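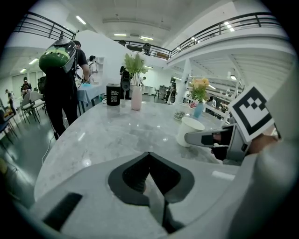
Tudose Tabletop is a set of demonstrations recorded with hand-held grippers in a shared workroom at Nondton. The tasks are short and done on a table: stand a cup up, move a cup, pass a cup from one gripper to the other. This card covers what is in the release and the rules we record by. If you plan to add sessions, read the rules first. Sessions that don't follow them are kept out of the main split.

## What is in the release

| Item | Value |
|---|---|
| Episodes | 2481 |
| Episodes held out for testing | 128 |
| Grippers per operator | 2 |
| Task families | 5 |
| Views | one per gripper, one at the head |
| Labels | task, outcome, side used, notes |

Each episode has its own folder. The three video streams share one clock, and the clock offset measured at the start of the session is stored next to them. Poses come from the marker cubes on the grippers and are given in the table coordinate system. We don't publish sound. The microphones are switched off in the recorder settings and the loader will refuse a file with an audio track.

The held-out episodes were picked by session, so no test episode shares a session with a training episode. Please keep it that way if you make your own split.

## Rules for recording

### Before the session

1. Wipe the marker faces with a dry cloth. Replace any marker with a scratched or lifted border. Don't touch up the black areas with a pen.
2. Check that both grippers open and close fully and that the pads are seated.
3. Run the clock check. Write the offset in the session sheet even if it's zero.
4. Set out the objects for the task. Other things may stay on the table if they were there at the calibration step, but they have to stay put until the session ends.
5. Tell everyone in the room that recording is about to start. Anyone who doesn't want to be in the data can say so and the session waits or moves.

### During an episode

- Start with both grippers clear of the objects and hold still until the tone.
- Move at the speed you would use with your bare hands, or a little slower.
- Don't use a forearm, a sleeve or the table edge to help with a grasp.
- If an object falls off the table, stop. Mark the episode as a failure and keep it.
- Don't turn a cube so far that all its marker faces point away from the head camera. A short loss is fine. The tracker fills gaps of less than a second and flags anything longer.
- Talk as little as you need to. If you have to talk to somebody, end the episode first.

Failures are part of the data. An episode is only deleted if a person asked to be left out, if the clock check was wrong, or if a stream is missing.
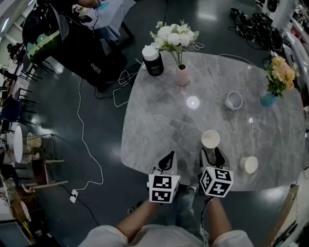
One comment on the draft of this card said the rule about failures was too soft: operators would mark a clumsy but successful episode as a failure just to be safe, and the outcome label would stop meaning much. The comment asked for a written test for each task that two people would apply the same way.

We took that on. Every task family now has a pass condition in `tasks/`, written in terms of where the object ends up. For the upright task, the cup has to stand on its base with no gripper touching it when the closing tone sounds. A second try inside the same episode still counts as a pass, and the number of tries goes in the notes field. Episodes recorded before the change were labeled again from the video. The old labels are in `outcome_v0` and we would rather you didn't train on them.

### Shared room

The Nondton room is used by other people all day, and we don't try to clear it. People walk through, sit at desks and work at other tables. For that reason:

- A notice stays on the door while a session is on.
- Faces are blurred in the released video. The blur is run by the Kirnell script and then checked by eye.
- Laptop screens and papers that can be read are blurred too.
- More than one operator may record at the same time, each at a separate table. Give each gripper its own marker IDs. Sharing IDs across tables has ruined sessions for us, and the loader can't repair them.
- Look behind you before you step back from the table.
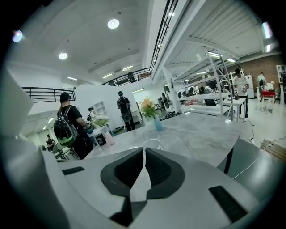 Cables need a check of their own. Walk the route from the table to the power strip before the first episode, and again after every break. A cable that crosses a place where the operator stands gets moved or taped. Leads that hang from a gripper should have enough slack for a full reach to the far side of the table without pulling on the wrist. If a lead catches on something during an episode, put `snag` in the notes, even when the task came out fine.

### Breaks

Holding a gripper in each hand is tiring, more than people expect on their first day. Operators rest after each block and can stop at any time. We don't set a quota and we ask partner sites not to set one. Put the grippers down on the mat with the fingers closed.

### After the session

- Repeat the clock check and the table calibration.
- Copy the files before you change any names.
- Fill in the sheet the same day. Sheets filled in from memory on Monday had gaps all over them.

## Known problems

- Polished tabletops reflect ceiling lights. The tracker sometimes takes a reflection of a marker for the marker. These spans have `pose_ok = 0`.
- Right-hand grasps are much more common than left-hand ones.
- White cups against pale veining are hard for some segmentation models.
- The Jedon converter drops the notes field. Use the loader in this repo if you need it.

## Use

Fine for research and teaching. Don't use the data to identify people or to measure how fast or how well a person works. If you find a face or a readable screen that we missed, open an issue with the episode ID only, and don't attach a screenshot.

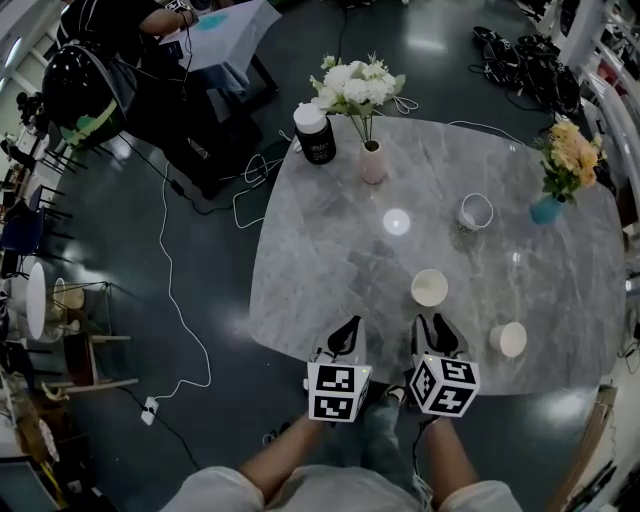
*Page last changed: November*

## Adding a session from another site

Send the session sheet and one episode first. We run the loader on it and look at the clock offset, the marker IDs and the blur. After that you can upload the rest to the intake folder. Use your own site prefix in the folder names and leave the gripper serials as they are.

Sites with a different table need to supply its outline and height in `table.yaml`. A rounded edge is fine, but please trace it; don't enter a rectangle that nearly fits.

Changes to the rules go through a pull request against this file. Say which sessions the change would affect and whether old labels need to be redone.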